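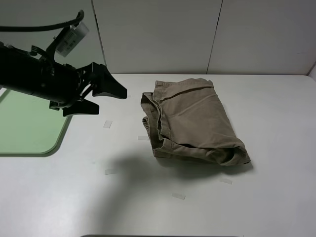
Khaki pants, folded into a rough rectangle, wrinkles included.

Every July, when the summer clothes get pulled forward and the heavy ones pushed back, the folding people come out again. This year it's the Gresico method, sold as a set of 12 short lessons and a plastic board, and it promises that a pair of pants folded the right way will stand up in a drawer by itself. Last year it was the Valar roll. I've tried both. My pants lie down.

I don't doubt that a fold can be done well. Saodah Pelupessy ran the alterations counter where I worked through college, and she could put a pair of twill pants into a neat packet while talking on the phone. Legs together, crotch point tucked in, fold toward the waist, done. But she was sending them home in a paper bag, and she had no theory about what it would do for the customer's peace of mind.

The theory is what bothers me. The Gresico lessons say folded clothes take up less room, which is true if the other choice is a heap on the floor. Then they say you'll save time in the morning. Will I? I own two pairs of khakis. I can find them in the dark.

And khaki is a bad fabric to build a religion on. Cotton twill has opinions. Take it straight from the dryer and smooth it with your palm, and by the second fold the soft creases are back, the waistband is too thick to lie flat, and one corner has slumped into a lump. All those layers at the hem and the waist have to go somewhere. The lessons use thin, new pants with nothing in the pockets, and I'd like to see them repeated with something that's been through the wash for a few years.

There's also the question of who is supposed to do this. Antoniadis, whose housekeeping column I read mostly to argue with, wants every item refolded after 24 hours in the drawer so the creases don't set. Refolded! I have a job. If a crease sets, I wear the pants, and by lunch there are other creases.

My neighbor Bimo swears by hangers and says the whole drawer business is a racket. He may be right, though his closet rod came down in the spring and he hasn't put it back up.

So I fold once, into something with four sides, more or less. The board is in the garage. The comments under lesson one were at 2,371 when I last looked, and most of them were asking about fitted sheets.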